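Build log, kitchen rack cell – December

Bench: home kitchen, white metal rack beside the counter. Two arms, two-finger grippers on both. Left the rack stocked as it normally is, so the grasp targets are household items and whatever else is on the shelves counts as clutter.

Power-up at 7:40. Van Damme supply steady at no load. Clurnov controller came up on the second try; the first try hung at the bus scan again, same as last session. Reseated the connector on the left arm and the scan completed. Logged it as open, not fixed.

Clear plastic is still the worst case for the segmentation. Opaque items on the shelf (basin, wicker basket, steel bowl) mask cleanly at the default threshold. Anything transparent comes back with holes wherever the counter or wall shows through.

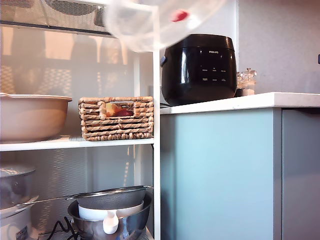 Rack and counter, clear item in motion at top. Rice cooker and shelf contents for reference.

Set exposure to 2 ms to cut the smear on moving plastic. Edges improved, noise went up on the lower shelf. Will accept that for now – the lower shelf is not in the task yet.

Fingertips next. The Arnmont pads are too soft for thin rims, so I went back to the hard pointed tips.

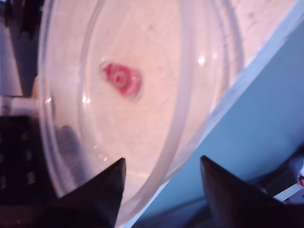

With these the contact patch is small and any yaw error shows up as the part rotating in the grip. Dropped closing force to 35 percent of range. Below that the current reading is too close to the friction floor to detect contact. Glare on curved walls also gives false edges in the wrist view. A median over several readings removes most of them at the cost of lag.

Reach to the upper shelf: the Cirik brackets put the wrist 59 mm further out than the model has it. Measured twice with calipers, same number. Updated the link length and regenerated the collision geometry. The woven basket is modeled as a plain box with margin, since the weave is not worth meshing. Joint limits unchanged.

The other thing to watch is the space between the two hands when both are working the same shelf. The planner treats them as independent and only checks at waypoints. Added a check along the segment, which takes planning time to 283 ms per move.
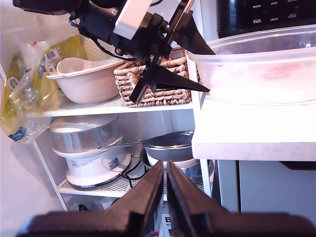

Open items

– Bus scan hang on the Clurnov. Swap the cable before touching firmware.
– Transparent masks: try a depth prior from the counter plane.
– Spare screws for the Cirik brackets, and thread lock.
– Route the arm cables away from the wrist joint before adding more travel.
– Re-run hand-eye calibration with the new link length. Old file kept under the previous name.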